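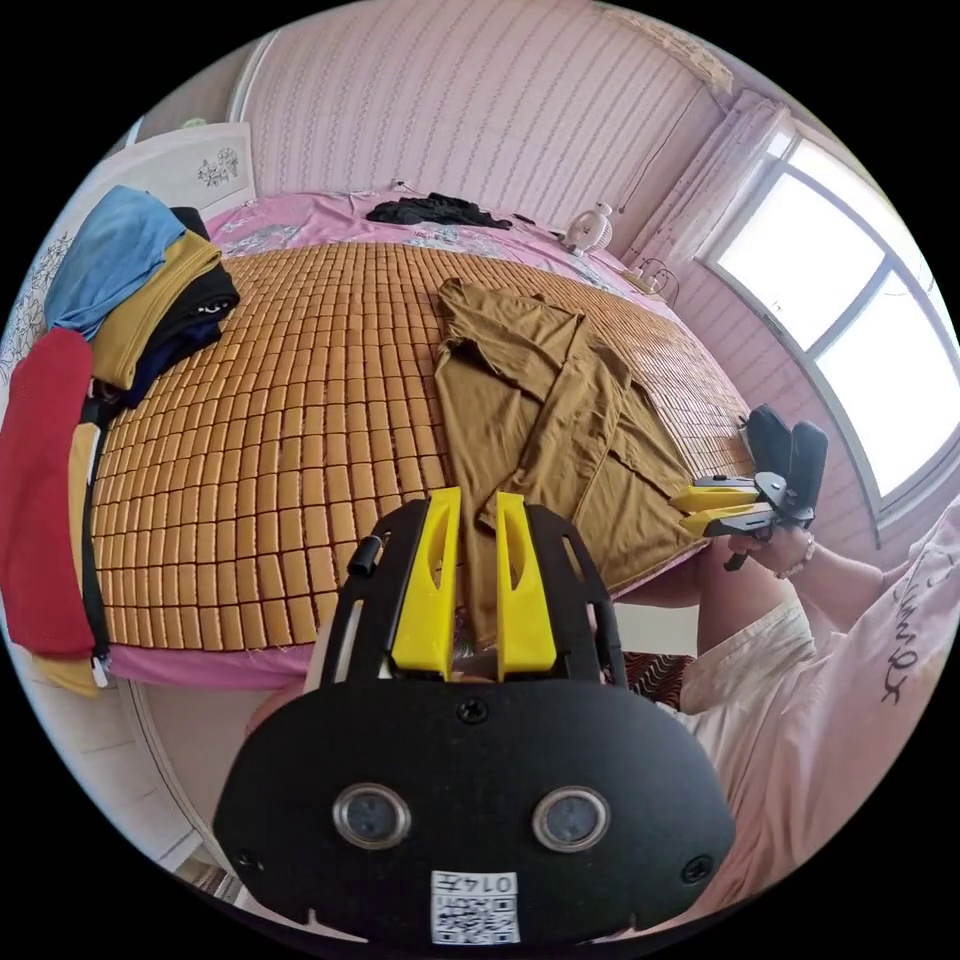 Reading time: 4 min (1,060 words in full chapter)

Chapter 21
Folding on the Bed

Most household manuals tell you to fold on a table. Few of their readers do. They fold on the bed, and the long-sleeved top lying loose on the summer mat is where this chapter starts, with the folded stack already at the bed's edge.

The usual claim is that a good method saves time. We have doubts. The Hirkard fold, taught widely since the first edition of this book, promises a flat result from any sleeve. In the Sukell survey, 142 households tried it for the month of May. Many went back to folding the sleeves in any old way – and their drawers still closed.

Before you read on, fold one long-sleeved garment as you normally would. Leave it on the bed. Section 21.1 asks what, if anything, is wrong with it.

Key terms: sleeve line, body fold, edge stack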